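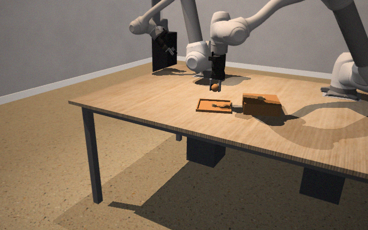 Genivaldo Siqueira
Copywriter, furniture and home goods. Lins by birth, catalogs by trade.

Filed under: Work & Money
May 30, 2024

I have written product copy for tables for most of my adult life. A thread on what goes on behind the words, for anyone trying to buy one before the in-laws arrive.

A table is four legs and a top. The client would like 500 words on it. By the third paragraph I am describing the breakfasts you will have, and I don't know you, and I suspect you eat standing at the sink.

"Seats six" means six people who like each other and have kept their elbows in since childhood. "Seats six to eight" means six. The eight were children, or the chairs were stools, or somebody in sales had a quota.

"Extendable" is true. I have never written a false "extendable." What I leave out is where you're going to keep the leaf. It will live behind a bedroom door for the rest of your marriage and fall over at night.

Wood words, from most to least promising: solid, real wood, wood, wood veneer, wood finish, wood look, wood tone. By the time you reach "tone" we are talking about a color. If the listing says "warm," go back and check whether it says wood at all.

"Each piece is unique" is there for the returns department. It's a sentence written so that when you call to say the top is darker than the one you saw online, somebody can read it back to you in a kind voice.

My first client was Flilico. They sold one table in two heights and gave the taller one a girl's name. I asked why. The owner said people don't send back a thing with a name. People sent back plenty.

Then there was Brekico, who wanted every table to have "character." I asked which character. Silence on the line. I went with "rustic character," and they paid me for it, and I bought groceries.

Somebody always asks about "assembly required, 30 minutes." Yes, I type that number. It comes to me on a sheet. The man on the sheet has done it before, owns a decent screwdriver, and isn't reading the instructions out loud to a spouse.

Practical stuff, so this isn't all complaining:

Measure the doorway. Then measure the turn in the hallway, which is where tables go to be discussed.

Put tape on the floor in the shape of the table and live with it for a week. You'll feel silly. My wife and I did this one July and found we'd been about to buy something we would have had to enter from the kitchen side only.

Chairs need more room than you think. Pull one out, sit down, and have someone walk behind you with a hot dish. If they have to say "excuse me," get a smaller table.

Look at the underside. The top had a photographer and me. The underside had neither and will tell you much more.

Ask what happens when you put a wet glass on it. If the answer contains the word "patina," buy coasters.

Used tables are a fine idea. They have already been scratched by somebody else, so you skip the bad month where you get angry at a fork.

A reader asked what the strangest job was. Wosport, a sporting goods outfit, who decided to sell a folding table and wanted it to sound athletic. I wrote "ready when you are." They changed it to "READY WHEN YOU ARE!" and I took my name off the file.

And what do I eat at? My mother's table. One leg is short. There's a folded piece of cardboard under it that has been replaced more often than the government. I have tried to write copy for it, as an exercise, and got as far as "Seats four" — and then my brother came over with his kids and ruined that too.

For the person in my messages asking if $2,000 is too much for a table: I can't tell you. But read the listing and cross out every word about how it will make you feel. If what's left is a size and a color, I'd keep looking.

Back to work. I have a nightstand due and it has to be "thoughtful."

Comments 30 · Shares 2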